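Ridell Mill conversion: floor assembly and sound rating
Forum: Adaptive Reuse and Building Code
Started July 2023

slabedge_tk
Looking for input on a change of occupancy. The building is a four-story former textile mill, heavy timber frame, brick bearing walls. The owner wants housing on floors two through four and retail at grade. The existing floor is 3 inch plank on edge with a maple wear layer, no ceiling below. The architect (Sorkar) wants the timber left exposed from underneath, so all sound control has to go on top.

Current proposal is a rubber mat, 2 inches of gypsum concrete, then engineered wood. My questions are the STC we can expect without a ceiling, and whether the added dead load triggers a look at the columns.

joistcount
Dead load first. Two inches of gypsum concrete is in the high teens psf depending on the mix. Mill floors were usually built for far more live load than housing needs, so on paper you have room. Your engineer still has to show it. Check the beam pockets in the brick before anything else. That is where I have seen rot, and extra capacity in the middle of the span does nothing for a bad bearing.

Sisodia_Acoustics
Exposed plank with topping and mat tends to land in the high 40s to low 50s for STC. The code minimum for a tested assembly is 50, and 45 if field tested. Impact is the harder number. With a hard finish floor and no ceiling, IIC will probably be your weak point, and mat thickness matters more than topping thickness there.

Ask for a test report on your plank type. A report on nail-laminated timber with a thicker deck does not transfer.

slabedge_tk
The report we were given is for 5 inch nail-laminated deck. I will ask again. The mat supplier is Ikorau and their rep says the results are "comparable."
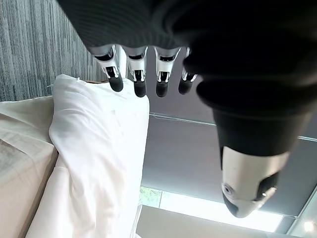

joistcount
"Comparable" will not get past plan review in my county. You can submit an engineering analysis in place of a test, but the reviewer will want it stamped, and the acoustician has to be willing to put a number on it.

parapet_and_coping
I disagree with the whole approach. Put in a resilient ceiling and cover the timber in the bedrooms only. You gain several points, you get somewhere to run sprinkler branches and ducts, and you keep the exposed structure in the living rooms.

slabedge_tk
Tax credits. The preservation office has already commented on ceilings. They want the structure visible in primary spaces, and they are treating the window bays as primary. The bedrooms are on the window bays.

parapet_and_coping
Then argue the point. On a job with 93 units we got ceilings accepted in bedrooms by holding them back from the window heads and leaving the beams exposed below the board. It took two rounds of comments. I would not accept a marginal floor before asking.

Sisodia_Acoustics
Holding the board up between the beams works, but the beams then carry flanking sound from the unit above. Expect less than the full benefit of the ceiling. It still beats no ceiling.

wetstamp
Has anyone looked at the fire separation? The dwelling unit floors need a rating, and char calculations on plank decking depend on the joints. Old plank shrinks. If there are open gaps, smoke and sound both go through them. The topping helps, but the slurry will find every gap and drip into the space below. Seal the deck first and put the cost in the budget now.

joistcount
Agree on sealing. We went through 400 tubes of sealant on a smaller building and still had leaks at the column penetrations.

wetstamp
Sheet membrane, taped seams. Tubes are for the perimeter.

slabedge_tk
Useful, thanks. The deck has visible gaps on the third floor, mostly near the old line shaft openings. Next step is a mockup in one bay with the thicker mat, field tested with and without a held-back ceiling. I will post the numbers if the owner allows it.

parapet_and_coping
Test two bays. One bay next to a brick pier will read differently from one in the middle of the floor.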